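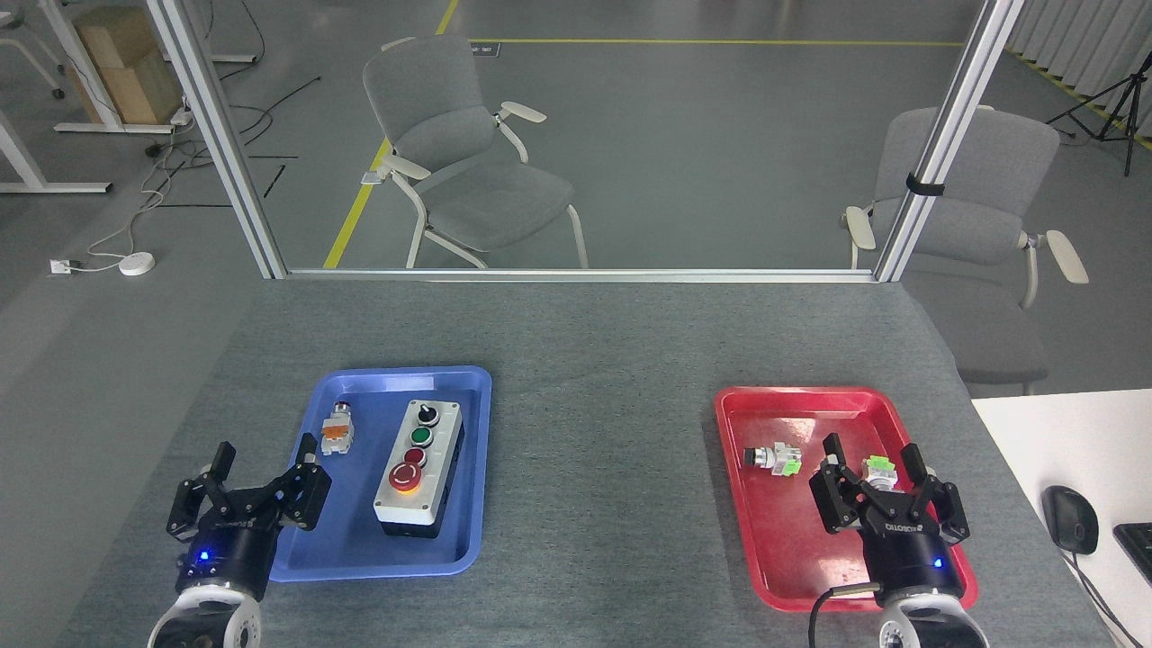

Why does the label printer skip every second label after the firmware update?
The update resets the media setting to continuous roll, so the printer stops looking for the gap. Set it back to "gap" and run a calibration.

Ticket 284, Haltdale stockroom
Status: solved
Opened: March 13, 2019

Printer is the Pundholm desktop model, on the old driver. Labels are the short ones from Britdale, 200 to a roll.

Tried first: new roll, new ribbon, cleaned the sensor with a dry swab. Still skipping. Swapped the USB cable too, same thing.

Next I printed the settings page (hold Feed until it blinks twice) and there it was, media type CONTINUOUS! Changed it to GAP, saved, closed the lid, held Feed for the calibration. It spat out four blanks and then lined up perfectly. Ran 98 labels in one go and every one came out straight, I was so happy with that.

Darkness had gone back to default as well. Barcodes scan much better one notch up, so check yours while you're in the menu.

Still open: the Woldegiorgis template prints its date slightly low. Moved to ticket 160.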